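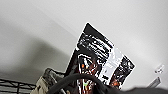

Page last updated: July 2024

Zukeo Square Baking Pan, 20 cm

A straight-sided pan for brownies, bar cookies and small sheet cakes. The pan is 20 cm on each side and holds a batch made with up to 3 eggs. The corners are folded, so the pieces at the edge come out as square as the ones in the middle.

The base is light-colored aluminum with no coating. Dark pans brown the bottom faster, and brownies baked in them often need to come out early. With this one, start from the time given in your recipe and check with a toothpick near the center.

Details
Inside size: 20 x 20 cm
Outside size with rim: 22 x 22 cm
Material: uncoated aluminum
Lid: sold separately
Maker: Karppinen
Item number: ZK-68

Use
Wash by hand before first use and dry right away. Line with parchment, leaving two sides long enough to lift the slab out. Let brownies cool in the pan for 40 minutes before cutting. Do not cut in the pan with a metal knife – it will mark the base.

Not for the dishwasher, which turns bare aluminum gray. The gray does no harm, but it doesn't come off easily. The pan can go in the freezer with the lid on.

Ordering
Single pans ship from our Briltodstead store. Schools and cafes ordering a full case should write to Senyo Antwi at the trade desk, who can also quote for the lids. Cases hold 20 pans.

The older version with the rolled corners was dropped in March. Lids for the old pan do not fit this one.

See also: Zukeo loaf pan, Zukeo cooling rack, parchment sheets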